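About Stondgate Office Resale

Stondgate buys and sells used office furniture. We started in Nerport 25 years ago with one rented bay and a van, and we still work from the same street, now with a warehouse and a small showroom at the front.

Most of what we sell comes from offices that are moving, shrinking or closing. We send two people to look at what you have, give you a price in writing, and take everything away on a day that suits the building. Last year we cleared 3,420 desks and chairs out of offices in Nerport and Horgan. The bulk of it was sold again within the county.

Every piece gets checked before it goes on the floor. Chairs are tested for lift and tilt, drawers are emptied and re-keyed, and tabletops are cleaned. If something has a scratch or a worn arm, the tag says so. Items that can't be sold are stripped for parts, and the metal goes to a recycler in Horgan. 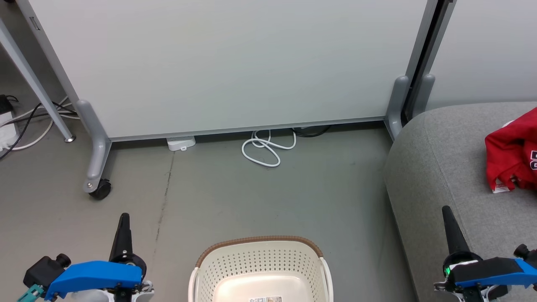
Whiteboard on casters, with a white partition panel next to it.

Schools, clinics and start-up firms make up a large share of our customers, along with people setting up a room at home. We also rent furniture by the month -- mainly desks, screens and boards for short projects. The shortest rental is 30 days. Delivery in Nerport is included, and we set up what we bring.

In May we took over the stock and the phone number of Fivano Interiors. If you had an account with them, it still works and your terms are the same. Their repair bench moved to our warehouse too, so we can now reupholster task chairs in-house.

The showroom opens at 8 a.m. and closes at 5 p.m. Loading is at the side gate. For large orders, please call ahead so we can pull the pieces and have them ready for you to look at.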